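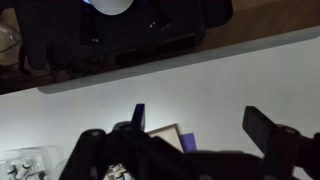

Tinduvel is a method for teaching a robot arm to pick small upright containers out of a dish and stand them in a tray. It was developed at Sarwood and belongs to the family of methods known as imitation learning, in which a robot learns a task from recordings of a person guiding it through the same task. The method's main feature is that it splits each transfer into a reaching part and a placing part, and lets a separate small model decide when to change from one to the other.

The name is used both for the training procedure and for the control program that comes out of it. Where the two need to be told apart, the program is usually called the Tinduvel controller.

Background

Small vials are hard for a two-finger gripper. They are light, they roll, and when several are tipped into a dish they lean on each other, so that taking hold of one often moves the rest. Putting one down is harder still if it has to stand upright next to others, as the fingers need room on both sides and a vial already in the row can be knocked over by the back of a finger.

Earlier work at Sarwood used the Sekiguchi procedure, which plans the whole movement at the start from a single view of the table. Sekiguchi works well when every object stands upright and apart from its neighbours. It does poorly when the object shifts during the grasp, as the plan is not changed once the arm has begun to move. Parvaneh Ahmadpour and Touran Alipour proposed splitting the task after noticing that most failures under Sekiguchi fell within a short time of the fingers closing, while the long movement between dish and tray hardly ever went wrong.

A first version used a fixed timer to switch from reaching to placing. It was given up after a few weeks. The time needed to get a good hold varied too much from one vial to the next, and the arm would sometimes set off towards the tray with nothing between its fingers. 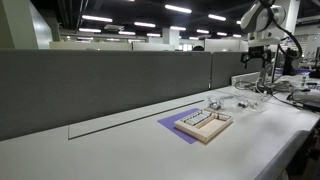

Sarwood Robotics and Automation Department – Manipulation Group

Equipment

The method needs one arm with a two-finger gripper, a camera near the gripper and at least one camera with a wider view of the table. A second arm may be present and is used in some of the group's other work, but Tinduvel itself controls only one.

The work area is a white table with a purple sheet laid on it. The sheet marks where the tray goes and gives the wide camera a patch of strong colour to find. The tray is of light wood and has a narrow compartment and a larger one. In the standard task the narrow compartment is the store, where containers stand in a row, and the larger one is the handling area. Clear dishes to one side hold containers that have yet to be placed.

The same layout has been used with other small parts. These take less care at the moment of release, and the group treats them mainly as a way of checking that a new camera position has been set up properly.

Procedure

Recording. A person guides the arm through the transfer while both camera views and the joint positions are stored. Each recording covers one container, from the moment the arm leaves its rest position until the fingers are clear of the tray. The position and angle of the tray are changed between recordings, and so is the way the containers lie in the dish. The recordings are stored in a format called Prokora, which keeps the camera views and joint positions on a shared clock.

Screening. Each recording is then checked by a second person. It is removed if the container falls after release, if the gripper touches the rim of the tray, or if the camera views are out of step with each other. Recordings with a failed first grasp are kept, provided the person guiding the arm went on to get a proper hold. The developers regard these as some of the most useful material, as they show the robot what to do after a miss.

Marking. One point is marked in every recording that remains: the first moment at which the container has left the dish and is held firmly. Everything before the mark is used to train the reaching model and everything after it to train the placing model. A short stretch on either side of the mark is given to both, which was found to make the change less jerky.

Training. The reaching and placing models are trained separately. The reaching model is given both camera views. The placing model is given the same two views and also the width of the gripper opening, which tells it whether the container is still there. The switching model is trained last, on the marked points alone, and is by far the smallest of the three.

Running. During use the switching model is consulted at every step. It can send the arm back to reaching if the container is lost on the way, and there is no limit on how often this may happen within the time allowed.

Main result

The published test of the method drew on 2,109 recordings, of which 1,693 passed screening and were used for training. The controller was then run on 470 single transfers. A transfer counted as a success only if the vial was standing in the store compartment after the arm had returned to rest, with no other vial in the row knocked over. By this measure 451 transfers succeeded.

Failures were of two kinds. In the more common one the vial was put down slightly tilted and fell as the fingers opened. In the other, the gripper closed on two vials at once and lifted both. The second kind was seen only when the dish was crowded, and the controller has no means of noticing it, as the gripper opening alone does not tell one thick object from two thin ones.

The placing model turned out to matter more than the reaching model. When the placing model was replaced by a fixed movement to a known spot, results fell sharply even with the tray left in one position. Replacing the reaching model with the Sekiguchi planner did less harm, mostly because the switching model was still able to call for another attempt.
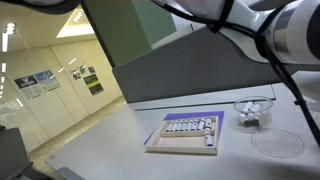

Arash Kiani has objected that the test says little about how the method would fare outside its own table, as the tray, the sheet and the dishes were the same in training and in testing. In his view a fair test would change the tray for one of a different colour and take the sheet away, and he expects that the placing model would suffer most. He has also asked for the results to be given separately for the first and last places in the row, where the gripper has different amounts of room.

Ahmadpour and Alipour accept the first point in their later notes. They describe Tinduvel as a method for a known workplace and make no claim for it beyond that. On the second point they reply that the order in which the row was filled was not recorded in a form that would allow the figures to be separated.

Later work

Bahman Ansari carried out a smaller study on the marking step. Two people were asked to mark the same recordings without seeing each other's marks, and the placing model was trained once on each set. The two versions behaved much alike, although the marks themselves often differed by several steps. Ansari took this to mean that the shared stretch around the mark hides most of the disagreement, and suggested that marking could be done by machine from the gripper opening and the height of the arm. An automatic marker has since been added to the Sarwood version and is now the usual choice – marking by hand is kept for containers that are transparent or very soft.

Negin Hashemi extended the method to the reverse task, in which a vial is taken from the row and stood in the handling area of the tray. The models had to be trained afresh. Playing the original recordings backwards did not give usable results, as a person approaches a standing row quite differently from the way they leave it. Hashemi's version uses a narrower gripper opening throughout and comes in from above, tilting the wrist slightly away from the neighbouring vial.

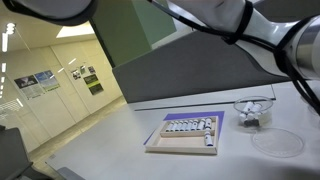 Tray with the row of vials at the back and a single vial in the front compartment.

The forward and reverse tasks can be run one after the other, so that the robot sets up its own next trial. This shortens the work of collecting test results, but a person is still needed to put fallen vials back in the dish.

Limitations

Tinduvel handles one container at a time and has no notion of the order in which containers should be taken. It will normally go for whichever is nearest to the gripper. It does not read labels, and it cannot be told to fetch a particular vial. Containers lying completely flat against the wall of a dish are often left until last and may not be picked up at all.

Lighting is a further difficulty. Clear dishes show reflections from ceiling lights, and the reaching model has been seen to move towards a bright spot on an empty dish. Adding recordings made at different times of day reduced this without removing it.

See also

Imitation learning
Prokora (recording format)
Sekiguchi procedure
Two-finger gripper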